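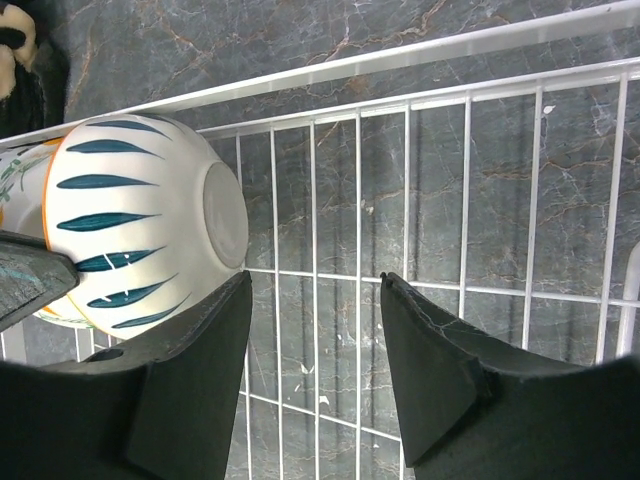
Snežana Georgiou reckons you should never stack hand-painted bowls, ever, and she's been in my ear about it since I posted in the op shop thread. So I'm throwing it open. Side-on in a rack, or nested in the cupboard with something between them?

For anyone new, I'm the one who's been collecting odd painted bowls for the last couple of years, and I've finally got enough of the teal petal ones to use every day. The fat brushstrokes that run down to a point at the foot are my absolute favourite thing in the kitchen! You can see the streaks where the brush went through the colour. The leafy ones with orange and green are a different lot altogether but I love them mixed in.

tealandtoast

--

marmaladejar wrote:
Oh I love those petals. And the thin orange line on the rim against the teal, gorgeous. Side-on for me, always. Mine live in the rack pretty much full time, they only go in the cupboard when my mother-in-law visits.

--

Pedent_fan_42 wrote:
Disagree on the rack, sorry. Plain wire is hard on a glazed rim if you're dropping bowls in three times a day. I had a Banthorpe set, bought the lot at a garage sale in February for $14, and two of them had chips on the rim before winter. Nested with a square of old flannelette between each one, not a mark since.

--

tealandtoast wrote:
Dropping them in though? I sort of lower mine. But flannelette is a great idea, I've got a whole pillowcase I could cut up.

--

Snežana Georgiou wrote:
Hello, yes, it is me, the ear person. Flannelette is fine if the bowls are bone dry. The foot ring is the bit people forget. If it isn't glazed underneath it's like sandpaper on the bowl below, run your thumb around it and you'll feel it straight away. I lost the middle of a lovely Hegyi bowl that way, scratched right through the flowers.

--

tealandtoast wrote:
Just ran my thumb round all of them. Mostly smooth, one gritty. You win that round.

--

gumboot_lane wrote:
Wet and dry paper, the very fine stuff, used wet. A few gentle turns around the foot and the grittiness is gone. I've done it to every mug in the house and the benchtop thanks me.

--

marmaladejar wrote:
Would you do that on an old one though? I'd be scared of taking off a maker's mark.

--

gumboot_lane wrote:
Only the very edge of the ring, never the middle. But fair enough, if it's something precious leave it alone and put felt under it.

--

Pedent_fan_42 wrote:
Rovar do a rack with a coated wire that's kinder than the bare stuff. Mine holds 12 bowls if they're small, fewer if you've got the deep noodle kind. Still wouldn't store in it long term. Dust!

--

tealandtoast wrote:
They don't get a chance to get dusty here, it's porridge in the morning and soup at night. What's everyone's view on the dishwasher? The teal hasn't faded on mine but I've only ever hand washed.

--

Snežana Georgiou wrote:
Don't you dare.

--

gumboot_lane wrote:
If the paint's under the glaze it'll be fine for years. If you can feel the brushstrokes standing up, wash by hand. Lukewarm water, soft sponge.

--

marmaladejar wrote:
Mine go through on the short cycle, top shelf, and they still look cheerful as anything. Anyway, does anyone have a spare small one with the leafy sprigs? Happy to swap for a side plate.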